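Drotirley shared kitchen fit-out, progress note for August
To: Audrey-Anne Hawthorne
From: Kristine Cabrera

Quick one before the 10 o'clock call, full budget sheet comes separately from Rogelio.

Where we are
Mug storage is the bit you asked about so starting there. 251 mugs on the order, 63 delivered so far, rest stuck at Stirwood. Both kinds on the list, white ones for the ground floor and stainless steel for upstairs. Shelf trials going on with the white wire rack, the two-level one with the flat board on top. White mug fits under the shelf fine, standing up, handle out to the side.
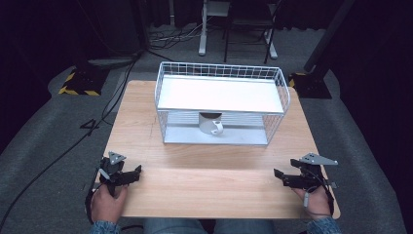 Ornella wants the lower level kept for mugs and the top for tea boxes. I'm OK with that. Jennylyn would like it the other way round because of the shorter reach, so we'll run each for a week and ask the people who use it. No extra cost either way.

Tables
Went with the pale wood tops in the end. Greco quote was lower and the grain hides crumbs better than the plain gray sample did. Smooth finish, bit of a sheen when the lights are on, two people commented and both liked it. Care sheet still to come from Greco, I've chased twice. Edges need checking before sign off. 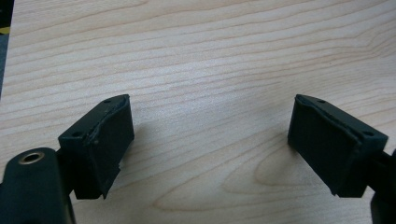

Steel mugs
Upstairs asked for steel after the breakages in spring. Brushed finish, looped handle, same rack as downstairs. Handle is the thing to watch when they go in side by side. Rogelio's rule is all handles to the right, we'll put that on the shelf label.
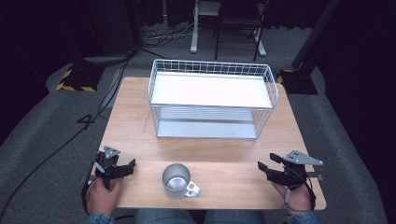
Racks come from Skullik and the remaining 40 are confirmed, delivery in two drops. We have asked for the flat boards to be packed seperately after the first lot got scratched. They agreed to replace those at no charge, have it in writing.

Still open
Table edges, as above. Felt pads for the chair legs, not ordered. Wipe-down test on the tops, Ornella has the cleaning products and will do three spots per table, middle and both ends, then again after a week of normal use.

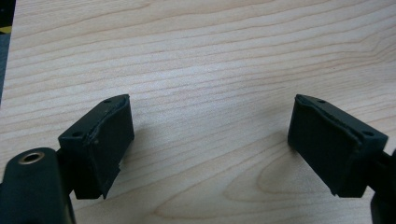
Would rather not seal the tops a second time unless the test says so, it adds four days and we lose the room. If you need a decision from me sooner say so on the call. Labels go to print once Jennylyn and Ornella agree on teh shelf order. Invoice from Stirwood not recieved yet, will forward when it lands.

Kristine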